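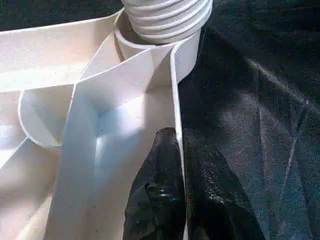 On the Tivus list, Arnska wrote:
> Does the Minent kit hold calibration past 9 hours? Ours drifted after 3.

The eval unit has 2,859 cycles on it, with almost no drift at the left wrist. The right wrist needed a re-zero at cycle 164. Firmware is stock. I have not tried the Maurya driver.

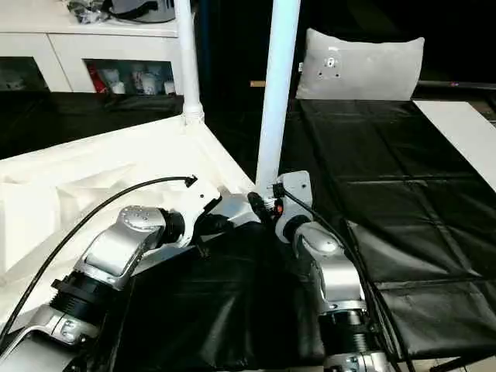

Both arms, end effectors close together.

Cable routing needs work. The manual skips strain relief. Logs on request.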